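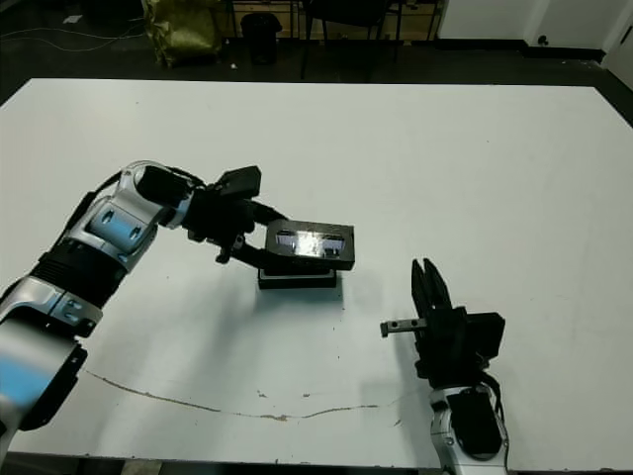 Tamara Bratu
Columnist, Dorkdale

I want to say a word for the paper bus timetable, which Dorkdale stopped printing in July. You used to pick one up from the rack by the library door, fold it in four and lose it in a coat pocket until spring. Now there's a square code on the pole at every stop and you're supposed to point your phone at it.

I have a phone. I'm not against phones! But last Tuesday I stood at the Custness stop with mine at two percent, next to a man in his eighties who asked me when the 12 was due, and between us we had no idea. The old timetable would have told us in three seconds (and it would have told us wrong on school holidays, fine, I'll give the bus people that one).

The reason we were given was money. Printing cost too much and the times kept changing. I can believe the second part, because the 12 has been moved around so often that my sister calls it a rumor. But a thing that changes a lot is a thing people need written down somewhere they can see it without a password.

What I miss most is the browsing. With a paper timetable you'd look up your own bus and find out that there was one going all the way to Twal on Saturdays, and maybe you'd go. I ended up at the Twal flower market that way, years ago, and came home with a fern I still have. The app asks where I'm going before it will show me anything, and half the time I'd like to be told what's on offer first.

So print a few. Print 100 and put them in the library, the clinic and the bakery, and see how fast they go. If they're still sitting there in a month I'll take the leftovers home and stop complaining, at least about buses. I have plenty to say about the parking meters.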